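Home Guides Circles Help Contact

Vestix Member Guide
Section 6: Setting Up Your Check-In Circle

6 min read
Last updated: February

A circle is the small group of people who get your daily check-in and who hear from you when the evening goes sideways. You can use Vestix without one. You can also play catch by yourself against a garage door.

Before you start, have your sign-in handy, the phone numbers of the people you want to invite, and a quiet half hour. Ask your people first. An invitation to someone's recovery circle is a strange thing to find between a dentist reminder and a coupon.

Starting the circle

1. Sign in and open Circles. Tap New Circle.

2. Give it a name. The name shows up on lock screens, so choose one you can live with when your phone is face up on a conference table. Heloísa Paiva, who wrote the first version of this guide in 2013, called hers "Book Club" and was later asked to recommend a novel.

3. Invite your people. A circle needs at least two besides you and holds up to six. Good candidates have already heard the worst of it and still pick up. A sponsor is an obvious choice. A spouse can be a good choice or a terrible one, and you should ask the spouse which.

Note: People you invite see your check-ins and nothing else. They can't see your journal, your day count (unless you turn it on), or the list of reasons you typed at 3 a.m.

Caution: Don't invite anyone you used with, even if they're doing great now. If they really are doing great, they'll understand, and you can add them next year.

4. Wait for two acceptances. Until then the circle shows as gray. You can send one reminder per person. The button goes away after that, for everybody's sake.

Setting the daily check-in

5. Pick a time. Most members pick morning because morning is when they feel like the kind of person who picks morning. Try to remember when your bad hour is and set the check-in a little before it. If your bad hour is 5:30 p.m. in the parking lot outside work, then 5:15 is your time.

6. Pick a check-in style:

- One tap. Green, yellow, or red. Takes a second. Easy to fudge.
- Short answer. One question, a couple of sentences. The default.
- Voice. Up to a minute of talking. Much harder to fudge, as your mother could tell you.

7. Decide what happens when you miss one. Under Missed Check-Ins, choose Nudge Me, Nudge Me Then My Circle, or Circle Right Away. We suggest the middle one. Nudge Me alone has been known to lose an argument with a member who didn't feel like being nudged.

Note: A missed check-in isn't recorded as a relapse. Vestix has no idea whether you're in trouble or at the movies, and your circle shouldn't assume either. Tell them so up front.
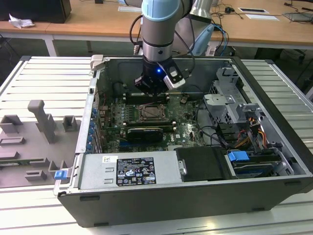
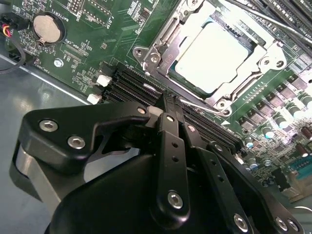
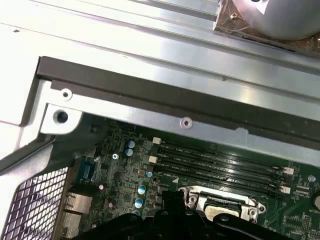 The red button

8. Open Circle Settings and turn on Red. A red check-in alerts everybody in the circle at once, with sound, even if their phones are set to quiet. It will wake people up. They agreed to that when they accepted, though a few of them clearly didn't read the screen.

9. Agree on who calls. Put one name in First Call and another in Second Call. Skip this step and you'll get either six calls in a row or a long, respectful silence while each person assumes the others have it handled.

10. Run a test. Tap Send Test Red. The message says TEST in large letters. Warn your circle anyway. Zamfira Filip, who answers our support mail, would like it known that she has heard from your aunt.

Caution: Red goes to your circle and to nobody else. It doesn't reach emergency services, a doctor, or Vestix staff. If you may have taken too much of something, if someone won't wake up, or if you're thinking about hurting yourself, call your local emergency number first. The circle can wait.

Caution: If you drink heavily every day, talk to a doctor before you stop all at once. Withdrawal can be dangerous, and willpower doesn't treat it.

Day count and prayers

11. Day count is off by default. Some members love the number. Others reach day 152, slip, watch it go back to zero, and decide that zero might as well be zero for a while. If that sounds familiar, leave it off, or choose Total Days, which keeps the ones you already earned.

12. To receive the evening reading, turn on Reflections. You can choose Scripture, Plain, or Both. Plain was written by the Moldovan House group in Skonirura and is shorter, partly because they had dinner waiting.

If you need to change something later

To remove a person, press and hold the name and tap Step Out. They get a polite message that doesn't give a reason. Anything beyond that is a conversation, and you'll have to hold it with your own mouth.

To pause the whole circle for a surgery, a retreat, or a trip somewhere with no signal, use Pause and set an end date. Open-ended pauses aren't allowed. We used to allow them.

To move your circle to a new phone, sign in on the new one before you sign out on the old one. Your check-in time carries over. The lock screen setting doesn't, so look at that before you set the phone face up on the conference table.

Next: Section 7, Being in Somebody Else's Circle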